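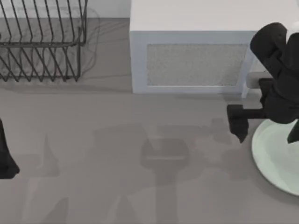 Banc bimanuel Traneo : foire aux questions

Cette page regroupe les questions reçues à l'atelier partagé Trerach à propos du banc à deux bras Traneo et de sa version simulée. Les plans, la nomenclature et la scène sont dans le dépôt du projet. Lire d'abord le fichier d'installation.

Quelle est la tâche visée ?

Saisir une assiette posée à plat et la ranger dans un égouttoir. La prise se fait par le bord, avec un seul bras ou avec les deux selon la position de départ. Les couverts et les verres ne sont pas traités.

Pourquoi passer par la simulation ?

Pour régler les trajectoires sans immobiliser le banc, qui est partagé. Une trajectoire qui échoue en simulation n'est pas essayée sur le matériel. L'inverse ne vaut pas garantie : les frottements du modèle restent approximatifs, surtout au contact entre la pointe du doigt et le bord de l'assiette.

Que contient la scène par défaut ?

Un sol gris uni, un égouttoir en fil noir, un meuble bas blanc, une assiette vert menthe pâle et les deux bras noirs. L'égouttoir et le meuble sont fixes. L'assiette est le seul objet libre ; sa position initiale est tirée au hasard dans la zone commune aux deux bras.

Le meuble sert-il à quelque chose ?

C'est un obstacle. Il limite le débattement du coude et oblige le planificateur à tenir compte du fond du plan de travail. On peut le supprimer dans le fichier de scène, mais les trajectoires obtenues ne seront pas transposables à l'atelier.

Quelle charge utile par bras ?

151 g à bras tendu, pince comprise dans le calcul de couple. Au-delà, le servomoteur d'épaule passe en protection thermique après quelques cycles. L'assiette de référence pèse 125 g. Une assiette en grès du commerce est trop lourde pour un seul bras.

Quelles pièces faut-il imprimer ?

Les segments, les carters d'articulation et les doigts de pince. PETG pour les segments, TPU pour les embouts. Compter environ 128 heures d'impression pour les deux bras avec une buse de 0,4 mm. Imprimer les doigts debout les rend cassants à la base ; les orienter à plat, avec supports.

Peut-on remplacer la carte Atimine ?

Oui, à condition que la carte de remplacement gère deux bus série indépendants. Avec un bus unique pour les deux bras, la période d'asservissement double et les mouvements coordonnés deviennent saccadés. Le micrologiciel Atimine n'est pas portable en l'état : la couche de communication est à réécrire.

Les doigts traversent l'égouttoir en simulation. Que faire ?

Vérifier le maillage de collision. Le moteur remplace par défaut les objets importés par leur enveloppe convexe, ce qui convient au meuble mais pas à un treillis de fils. L'égouttoir doit être décomposé en capsules, une par brin. Si les capsules sont bien chargées et que le problème persiste, réduire le pas de temps à 3 ms ou moins.

L'assiette vibre au repos.

La raideur de contact est trop élevée pour le pas de temps choisi. Diviser la raideur par deux et relancer. Vérifier aussi que l'assiette n'est pas en interpénétration avec le sol au chargement.

Faut-il garder les ombres dans le rendu ?

Pour la planification seule, non : les désactiver accélère le rendu sans rien changer au calcul. Pour entraîner la détection de l'assiette, oui. Vus de dessus, les bras projettent sur le sol une ombre large et diffuse. Un détecteur entraîné sans ombres risque de la confondre avec un objet. Conserver un éclairage doux, en faisant varier sa direction d'un épisode à l'autre.

Comment calibrer la position relative des bras ?

Avec la méthode Khoury, décrite dans la note jointe au dépôt. Les deux pinces touchent successivement les mêmes points d'une mire, et le script en déduit la transformation entre les bases. À refaire après tout démontage d'une base, même partiel.

Le banc est-il utilisable sans surveillance ?

Non. L'arrêt d'urgence coupe la puissance des deux bras, qui retombent alors sous leur propre poids. Dégager le plan de travail avant tout essai et rester à portée du bouton.

Où signaler une erreur ?

Dans le suivi de tickets du dépôt, en joignant le fichier de scène et le journal complet. Les corrections de la partie mécanique sont relues par Ratree Thongdee. Prochaine révision des plans : avril.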